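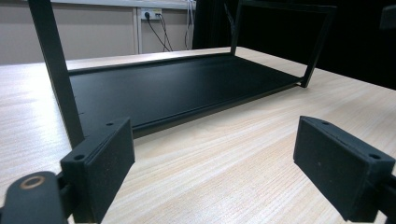

Black metal rack on a light wooden tabletop.

Kinnear Press to Publish History of the Local Petition

Kinnear Press is pleased to announce the publication in December of The Signature Line, a history of petition drives in American towns by Torunn Hägglund. The book follows the petition from the colonial assembly to the ballot measure, and asks why so modest a tool has remained in use while larger forms of protest have come and gone.

Dr. Hägglund begins in Asley, a mill town where 500 residents signed a request for a public water supply and were refused. They returned the following spring with 1000 names. The council minutes record the second hearing at length, and the opening chapter draws on them closely, including the objections of property owners who feared a new tax.

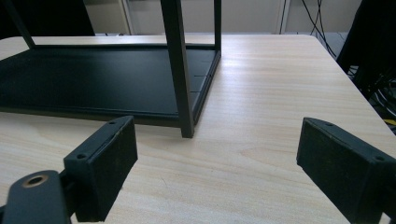 Upright leg and base panel of the stand.

Later chapters turn to school boards, streetcar fares, and the long argument over who was entitled to sign. Women circulated petitions for decades before they could vote, and the author gives particular attention to the Galline papers, a family collection of letters and unsigned forms that has not previously been described in print. Several of the forms carry notes from canvassers on which doors to try again - and which to pass by.
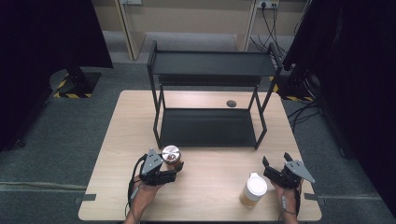

The final section considers the paid circulator and the move to online signatures. Dr. Hägglund does not take a position on either practice. She does argue that election offices have been slow to publish their reasons for rejecting names, and an appendix compares the rules now in force for municipal measures.

Dr. Hägglund will discuss the book with Marin Stan, editor of the Amska Series in Civic History, on Thursday at 6:30 p.m. in the Kinnear reading room. Seating is limited to 100. Members may reserve two places each through the events office.
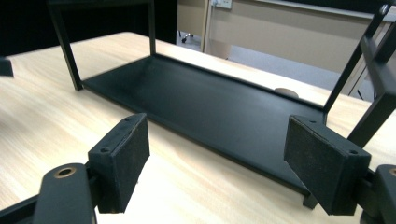
Desk shelf with tray base and rectangular uprights.

A first printing of 50 signed copies will be held for members until the evening of the event. Remaining copies will then be offered for general sale. Instructors who wish to consider the book for course use should write to the Press on department letterhead.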